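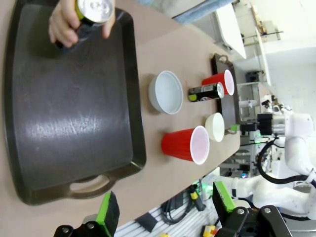

The Vestum serving tray is a one-piece, raised-rim tray for clearing and carrying tableware in canteens, staff kitchens and small cafés. It is supplied in two sizes and two colours, charcoal grey and dark brown. The larger size is the one to order for table clearing. In dark charcoal grey, lying on a light tan tabletop, it has a glossy interior that picks up a streak of reflected light, and this is normal for the finish. The raised rim runs round the carrying surface and the handle is a rounded cut-out. The smaller tray, in dark brown with its own small handle, suits one person's drinks or a short order; a red cup and a black drink can laid on their sides will rest partly on it, but a full place setting should go on the large one.

Order codes
Large, charcoal grey: Vestum 1443
Small, dark brown: Vestum 1000
Mixed sizes may be combined in one carton. Carton quantity is 14. Part cartons are not supplied to trade accounts.

Loading
Place bowls upright and towards the middle of the tray. Cups can be carried upright or on their sides, with the open end facing the rim. Empty cans should be kept apart from bowls, as a can on its side will roll on a gloss surface when the tray is tilted. Do not stack loaded trays. Empty trays of the same size nest and can be stored flat on a shelf or on edge in the Galbraith rack (sold separately).

Cleaning
Wash by hand or in a commercial dishwasher. Use a soft cloth or nylon brush on the inside face. Scouring pads and abrasive powders will dull the gloss and the surface cannot be repolished. Dry before nesting. Tea and tomato stains should be rinsed off the same day.

Limits of use
The tray is not a chopping surface and must not be used in an oven, under a grill or in a microwave. Hot pans should be put on a stand first. Withdraw any tray with a crack at the handle opening, however short. Light scratches on the inside face do not affect use.

Replacement and returns
Trays damaged in delivery are replaced if reported within 3 working days. Keep the outer carton until the claim is settled. Quote the order code and the batch mark moulded on the underside. Trays bought before the change of rim profile in January will not nest fully with current stock and should be stored separately.

Bowls, cups and cutlery are not included. For rack sizes and trade terms, ask for Maureen Catterall. Orders received by noon on Thursday leave the Trerkell warehouse the same week.

Guvonex Catering Equipment | Contact | Delivery and returns | © Guvonex | Back to top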